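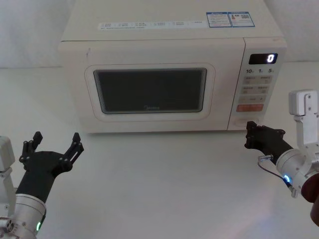
Alarcón swears by a bowl of vinegar and says two minutes of steam will lift anything off the inside of a microwave, no wiping needed. I've tried it. You still wipe.

Home Kitchen Laundry Floors Archive

2 August 2021
By Facundo Barrientos

How to clean a countertop microwave without buying anything

I don't trust cleaning tips that end with "and it just falls off." Steam softens dried food. Your arm does the rest.

Put a cup of water in a microwave-safe bowl with a spoonful of white vinegar. Lemon slices smell nicer, and I can't say they clean any better. Stand a wooden toothpick in the bowl so the water doesn't boil up suddenly. Run it for 2 minutes, then leave the door shut for a few more. Most people skip the waiting and then complain about the method.

Take the bowl out with a mitt. Lift out the turntable, if yours has one, and wash it in the sink once it has cooled. Wipe the ceiling first, then the walls, then the floor. Do the door last, including the edge where it meets the body, where grease likes to sit.

Unplug it before you start on the outside. Use a damp cloth, well wrung out, and never spray the control panel. Pale casings show every fingerprint around the buttons, and a drop of dish soap handles those. Skip scouring powder on the window. I scratched one in April and the scratch is still there.

Go around any stickers on top. Some carry safety or model information, and soaked paper peels.

Dry everything and plug it back in. Reset the clock if you care about the clock.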